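About Us

Hi, I'm Waldemar Zawadzka, and I run Wurlow, the indoor mini golf place on the second floor of the old Castaño building in downtown Skalbridge. We have 16 holes, a snack counter and one party room that is booked solid most of July.

I got into this after a family trip where my kids made us play the same course four times (I lost every round, and I'm still a bit sore about it). I came home, started drawing holes on the backs of envelopes, and my wife told me to either open a place or stop. So we opened a place! 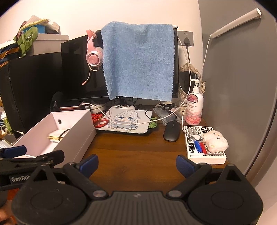

How long does a round take?

Most groups are done in under an hour, and bigger families should plan on a little more. You're welcome to replay any hole you like if there isn't a group waiting behind you.

The hole everyone asks about is Brumeo, our glow-in-the-dark volcano. It took me 288 evenings and way too much chicken wire to build, and only 16 people have ever made a hole in one on it. Their names are painted on the wall by the exit - mine isn't there yet.

We do birthdays, school groups and work nights out, and for those we can take up to 300 guests if you rent the whole floor. Putters come in all sizes, down to tiny ones for toddlers. Walk-ins are fine before 5 p.m., but please call ahead for evenings. Come say hi, I'm usually the one behind the counter fixing a putter grip!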